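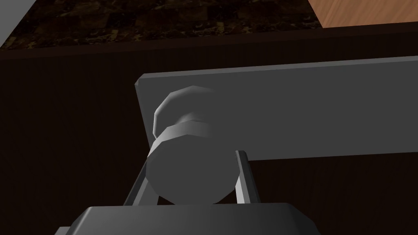 Gripper at the knob in our kitchen sim, wrist view.

Hi! I'm hiring a planning and control engineer for Dedero, the small team at Grisesside that writes the software that gets robot arms to turn, pull and push things in kitchens. The job is mostly code, mostly in simulation, and you'd be working next to me most days.

Knobs are what I'm stuck on right now. Our planner (we call it Żak) is pretty good at getting two fingers to either side of a knob. Then it has to turn the thing, and the wrist runs into a joint limit halfway, or the fingers close a hair off center and the contact solver goes nuts. I have a folder of 4,000 failed rollouts and a long list of guesses about them - I'd love for somebody to come in and tell me which guesses are wrong.

What you'd be doing: rewriting the grasp approach so it picks a wrist angle with the whole turn in mind, cleaning up our contact settings, and helping with Hellell, the replay tool we use to step through a rollout and see forces next to the camera view. Hellell is a bit of a mess, I wrote most of it, and I won't be hurt if you throw parts out.

You should be comfortable in Python and able to read C++ without sighing too loudly. I'd like 2 years of work on motion planning, control or something close to it, and school projects count if you can walk me through the code. If you've ever lost a weekend to a collision mesh that looked fine and wasn't, put that in your letter! Perception experience is nice to have but we've got that side covered for now.

The contract is full time and starts in September. You can work from home 2 days a week. The team is 8 people, we eat lunch together, and code reviews are friendly but thorough (mine get the most comments, so don't worry).

To apply, send a resume, a short letter and a link to something you wrote that runs. No puzzles in the interview - we'll open a failed rollout in Hellell and dig through it together for an hour, and you can ask me anything you like while we do.

Posted Wednesday, March 2, 2022. Open until filled.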